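3. Materials and Methods

3.1 Study area and housing stock

The survey covered two towns, Urkham and Varkthorpe, which share a water supplier and a regional electricity tariff but differ in the age of their housing. Urkham consists mostly of low apartment blocks with central heating. Varkthorpe has a larger share of detached houses, many of them heated room by room. Both towns have cool, damp winters, and in both it is common to dry laundry indoors from late fall until spring. Earlier work on indoor drying in the region (Kadrić and Wanov) looked at apartments only and did not separate households by the type of fabric they dried. We wanted a sample in which fabric type, storage habits and room ventilation could be compared in the same homes.

3.2 Recruitment and questionnaire

We mailed invitations to 2,000 addresses drawn from the two municipal registers. Almost 1,000 households returned the questionnaire. Households were left out of the analysis if they used a tumble dryer for all of their laundry, or if they had lived at the address for less than one full winter. No payment was offered.

The questionnaire had three parts. The first asked about the dwelling: floor area, number of occupants, window type, and whether the bathroom had an extractor fan. The second asked where and how textiles were dried, how long they were left hanging, and whether a window was kept open during that time. The third dealt with storage, meaning the place where clean textiles were kept and the time between folding and the next use. Respondents filled in the form on paper or online, and the wording was the same in both versions. A draft was tested by Yamila Maldonado with tenants in Urkham, after which two questions about window opening were merged.

3.3 Categories of household textiles

Answers about textiles were coded into three groups. Group A held light washable items, such as pillowcases, dishcloths, thin shirts and handkerchiefs. Group B held heavy washable items, such as bath towels, bedspreads and denim. Group C held items that are seldom or never machine washed but that take up moisture from the room, including rugs, curtains with stiff linings, and mats or blinds made of plant fiber. Group C was added because several tenants in the test round mentioned a musty smell from such items and not from the laundry itself. Some objects combine materials, for example a slatted mat with a fabric border. We placed these in Group C whatever the share of fabric (Figure 1).

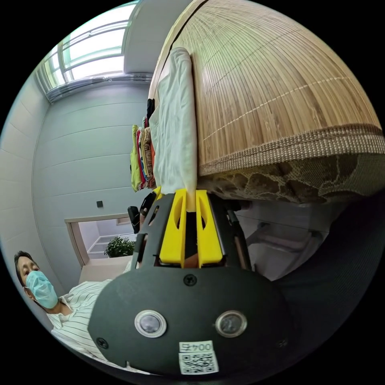
Figure 1. Rolled bamboo mat with a woven beige fabric trim, coded as Group C, and a pale fabric item.

Cushions with a removable cover were split, with the cover going to Group A or B by weight and the filling to Group C. Shoes, bags and outdoor equipment were not coded.

3.4 Humidity measurements

From the households that returned a complete questionnaire we selected 200 for measurement, balanced by town and by heating type. Each received two data loggers. One was placed in the room where laundry was usually dried, at a height between the seat and the back of a dining chair and away from direct sun. The other went inside the closet or drawer that held most of the Group A items. Loggers recorded temperature and relative humidity through the heating season and were collected in June.

Occupants kept a short diary in which they marked the start and end of each drying period and the group of textiles hung up. They were asked not to change their habits. Diary entries were matched to the logger records by time. Where the two disagreed – for example, a drying period with no rise in humidity – the entry was kept but flagged, and the analysis was run with and without the flagged entries.

3.5 Handling of fabric samples

Moisture content was determined by weight. Participants supplied small Group A items, which were weighed as received, dried in an oven at low heat, and weighed again. Items were kept in sealed bags between the home and the laboratory. Cloths with visible stains or with decorative parts made of metal were not accepted, and items with a printed rubber layer were weighed but reported separately.

For thin cloths the main source of error was contact with the hands, which transfers both moisture and skin oil. The protocol therefore called for cloths to be lifted by a corner or an edge, with as little of the surface touched as possible. Folding was kept to a single fold so that air could reach both sides in the oven. The balance was zeroed before every item, and each weighing was repeated until two readings in a row agreed. Heavy items in Group B did not fit the oven and were measured with a contact meter instead, so their values should not be compared directly with those for Group A.

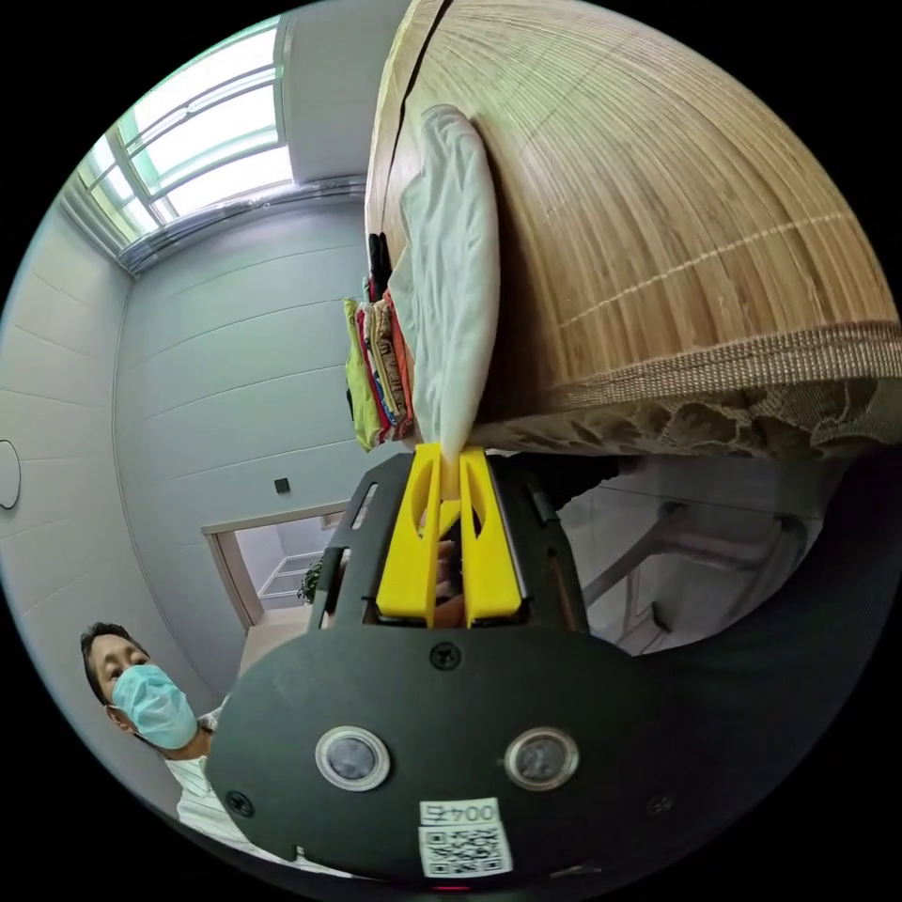 3.6 Statistical analysis

Relative humidity in the drying room was modeled with a linear mixed model, with household as a random effect and town, heating type, textile group and window opening as fixed effects. Closet humidity was modeled in the same way, with room humidity added as a predictor. Missing logger readings were not filled in. Households with more than one drying room were assigned to the room named first in the questionnaire. The final data set was closed on May 14, 2024 for the questionnaire, and after collection of the loggers for the humidity records.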